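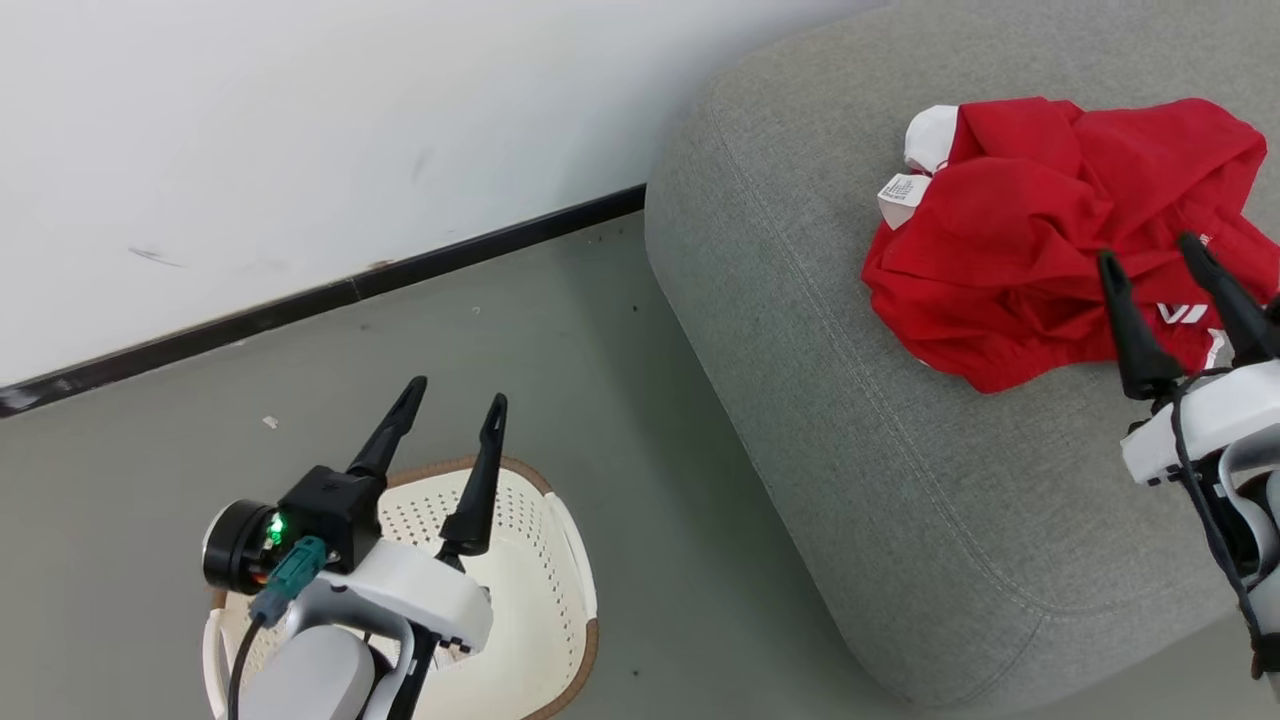 **Figure 3.** Laundry pickup at the Zarkstead site. The right gripper is over a red garment on the gray ottoman, and the left arm, with its wrist camera, is over the white laundry basket on the floor.

## 4. Planning and Buying the Equipment

Most papers on household robots give the purchase of the hardware a single line, and when we were getting ready to spend our own money we found that very hard going. We would have loved to read a plain account of what another small group bought, in what order, and what they wished they had left for later. So we have written one, and we hope readers who already have a well-stocked lab will be patient with us for a few pages.

### 4.1 Starting from the task

Our first budget, drawn up by Iulian Hodoroagă before we had settled on any task at all, was really a wish list. It had a mobile base on it, a lifting column, two arms, a spare for each arm, and a very handsome workbench. When we sat down together to go over it, we could not say which of these things would be needed to move clothes from a piece of furniture into a basket, which was the job we had promised to study. We put the list away and began again with the job itself.

Picking up laundry asks for less strength than one might think and for a good deal more reach. A garment lying in a heap on a seat is light, but the place it has to go may be down on the floor and off to one side, and an arm that works nicely over a tabletop may run out of room before it gets there. In the arrangement shown in Figure 3, the garment rests on the ottoman and the basket sits on the floor beside it, and we used layouts of this kind to work out the reach we should be paying for. We marked heights and distances on the floor and walls with paper tape, stood where the robot would stand, and talked through each motion with a yardstick in hand - a slow afternoon, and well worth it.

The same exercise settled the question of one arm or two. A single arm can certainly carry clothes to a basket, and it would have left us a far more comfortable budget. We chose two because our later studies include folding, and because adding a second arm afterward would have meant new mounts, new cabling, and a second round of calibration. A group that plans to stop at pickup could reasonably decide the other way, and we would not try to talk them out of it.

### 4.2 Grippers, cameras, and cables

We asked for quotes from two suppliers, Jundum and Plaron. The prices for the arms were close enough that they did not decide the matter. What did decide it was the replacement parts. Plaron would sell fingers separately, while Jundum wanted the whole gripper sent back to them, with a wait of 24 days for its return. Narrow fingers suit cloth well, as they can get into a fold and close on it, but they do meet the floor and the furniture now and again, and we wanted to be able to change a pair ourselves and get on with the day.

Wrist cameras were the item we came closest to cutting. A view from the head of the robot shows the general layout nicely, but the gripper can hide the very bit of cloth it is reaching for. We kept the wrist cameras in and gave up the workbench instead, and we have not missed it.

Cables deserve a kinder place in the budget than we gave them. Our first order treated them as small change. Every wrist camera needs a lead that runs back along the arm with enough slack for the wrist to turn, and enough restraint that the slack does not catch on things. We ended up spending $1,380 on cables, connectors, strain relief, and clips, almost all of it in orders placed after the arms had arrived. Had we planned for it, we could have bought the lot at once and saved ourselves a good many shipping charges.

### 4.3 Furniture and clothing

We were tempted to build test fixtures, and are glad that we didn't. Ordinary household things cost very little next to the robot, and they bring in the soft edges, seams, and odd heights that we wanted to study in the first place. We bought clothing secondhand, 40 pieces in all, and asked for a mix of fabrics and trims. Labels were left in place, as they would be in any home, and so were printed logos.

Were, the shop that supplied most of the clothing, kindly let us exchange 13 pieces that turned out to be too much alike. We would suggest that others set aside a little money for a second round of this sort. It is hard to know what variety you are short of until you have worked with the first batch for a while.

### 4.4 Timing

The final order was signed on September 18, 2019, with the grippers and wrist cameras on the same purchase order as the arms. If we were doing it over, we would buy the furniture and clothing first, try the layouts by hand for a few weeks, and only then commit to an arm length. We would also ask each supplier, early and in writing, which parts they expect a customer to replace. The answer from Plaron ran to a page and a half, and we still keep it pinned up beside the spare fingers.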